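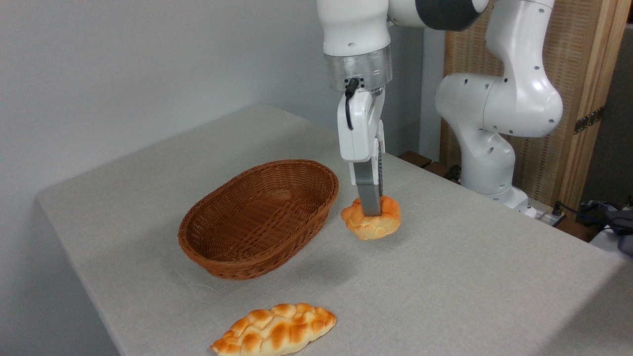 FOR IMMEDIATE RELEASE

Fasport opens orders for the Pallex bakery handling kit

29 July 2020

I'm Ottilie Oberholzer, I look after products at Fasport, and I get to write this one myself because I've been bugging everybody about it since winter. Pallex is on sale as of this morning!

Pallex is our starter kit for people who want a robot arm to move baked goods from one spot to another (table to basket, basket to tray, you name it) and who don't have an engineer down the hall. You get the two-finger gripper, the mounting flange, the cable, our Orix teaching software and 8 hours of remote help from my team. The arm is yours to choose. If you already own one, send us the model name and we'll tell you whether it fits before you pay for anything.

Bread is a funny thing to pick up. Rolls are lumpy, braided loaves are long and don't sit the same way twice, and a basket has a rim that loves to get in the way. So that's what we practice on, and Orix comes with ready-made routines for rolls, loaves and oval baskets. You can change any of them by dragging a few sliders.
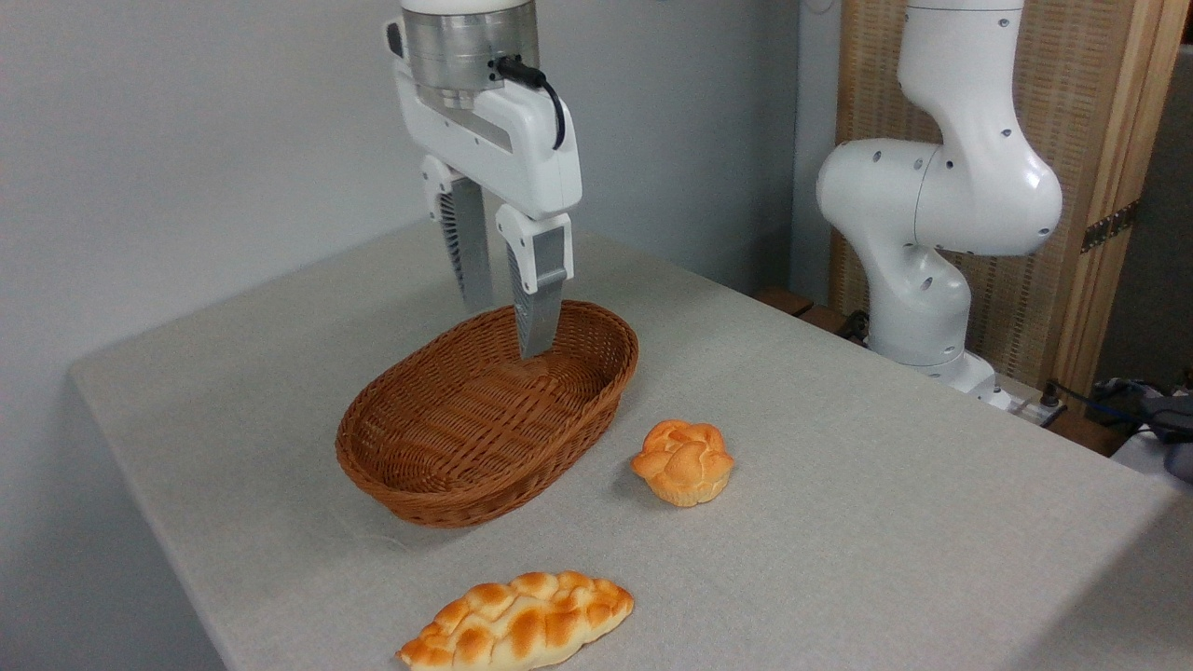 The gripper at the wicker basket, fingers apart, with a roll and a braided loaf on the table.

My colleague Zbigniew Kaczorowski wrote most of those routines, and I asked him for a quote. "Start with the basket," he told me. "Get the fingers over the rim first, then worry about the bread."

The kit weighs around 700 grams with the gripper and cable together, so smaller arms can carry it. It ships in two versions, standard and long-finger, and you can swap the fingers later with the hex key in the box.

Our distributor Schwaiger is taking orders now, and first deliveries go out in August. If you'd like a video demo with your own rolls or loaves, write to the Fasport press desk and ask for me. Bring questions, I love those calls!

Press contact: Ottilie Oberholzer, Fasport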